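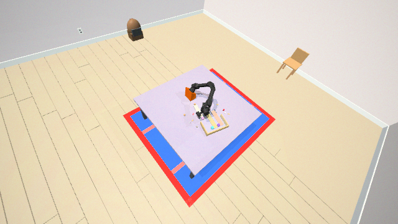 When a simulated run counts: an interview with the author of the Domness rules

The Domness rules fill four pages, and most of the people who use them have never met the engineer who wrote them. She works at the Lallville test office, where simulated trials of tabletop robot arms are checked before anyone is allowed to book time on real equipment. She agreed to talk on condition that we left her name out, as the rules belong to the office and she does not want letters.

The first version came out of a disagreement with a supplier, Chrysikopoulos. The firm had sent in a set of results for a sorting task and the office could not repeat them. "They weren't cheating," she says. "They had changed how slippery the blocks were halfway through and hadn't written it down. Our scores were lower and theirs were higher, and we spent most of June arguing about whose computer was wrong."

So the opening rule deals with records. Every run must be stored with the settings that produced it: friction, weights, the time step, the version of the software and the starting number used to scatter the loose pieces. If one of those is missing, the run is struck out. There is no appeal.

"People find that harsh until they have to go back to their own work after a year," she says.

The office looked at 3,192 runs last year and struck out 455 of them. Most had a setting missing. A smaller group failed the second rule, on contact, which says that no part of the arm may pass through the table, a tray or a block, even for a single step. Simulators allow this more often than newcomers expect. A finger sinks slightly into a block, the software pushes it back out, and the block jumps to somewhere useful.

"I've watched a piece hop into a slot by itself and get scored as a placement. On a real bench that can't happen, so we don't count it."

She is less strict about how things look. The rules say nothing about wall colours or flooring, and teams may furnish the room as they like. What they may not do is tune the arm in one layout and report only that layout. Each task has to be run with the loose pieces in 57 different starting positions, and all of the results go in, including the bad ones.

Is that enough? She thinks not. "Fifty-seven was what we could afford to check. I'd have liked more. Bredau does its own checks on top of ours and I'm glad of it."

The part she gets asked about most is the stop rule. A simulated arm cannot hurt anyone, and several teams have asked to leave the speed limits and the stop command out until they move to hardware. The answer is always no. The limits must be switched on from the first run, with the stop tested at the start of each batch.

"You get used to the speed you've been watching," she says. "If someone has seen the arm whip across the table for months, they'll set up the real one to do the same. I want them to be bored by slow movements early on."

A new version is being drafted. It will cover tasks with two arms, and it will ask teams to name one person who signs for each batch. She expects complaints about the signing. Chrysikopoulos has already sent its comments, which run to more pages than the rules do, and she was part of the way through them when we spoke.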